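4.2 Comparing the two hand-held grippers

We tested two hand-held grippers on the same set of garments. The Undberg gripper has parallel jaws that slide on a rail. The Fastuvano gripper has linked fingers, each carrying a flat rectangular pad. Both were fitted with a camera looking out between the fingers, so that the recordings could be used later to train the arm controller without changing the viewpoint. Operators worked at a plain table and were asked to pick up a hem, lift it clear of the surface and lay it over the opposite edge of the garment.

Garments with fastenings were put in a separate group. In early trials, zips and seams changed the way the cloth bunched, and a grasp that was reliable on a flat T-shirt often took up too many layers near a seam. Figure 6 gives the camera view for a garment in this group, with the fingers over the light blue part of the print.
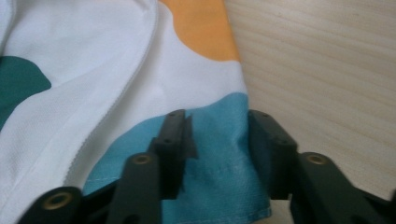

Figure 6. View from the gripper camera, with the finger pads over a zipped garment.

Each gripper was used for 200 attempts on the zipped group. An attempt counted as failed if the hem slipped out before it was laid down, or if the pads closed on the table and missed the cloth. The Undberg gripper failed 39 times and the Fastuvano gripper 32 times. The difference is small, and we do not claim that one design is better overall. Most of the Undberg failures were slips during the lift. With the Fastuvano gripper, the usual fault was a grasp that started too high above the table.

The choice of gripper also affected the recordings. Linked fingers take up more of the lower part of the image, and they hide the contact point when the tool is held steeply. We left these recordings in the training set of 4000 attempts and did not mask the fingers. The Mapplebeck controller was then trained separately on the data from each gripper, using the same settings. Results on the arm are given in Section 4.3, along with the tests on the Eltevetti wrist camera.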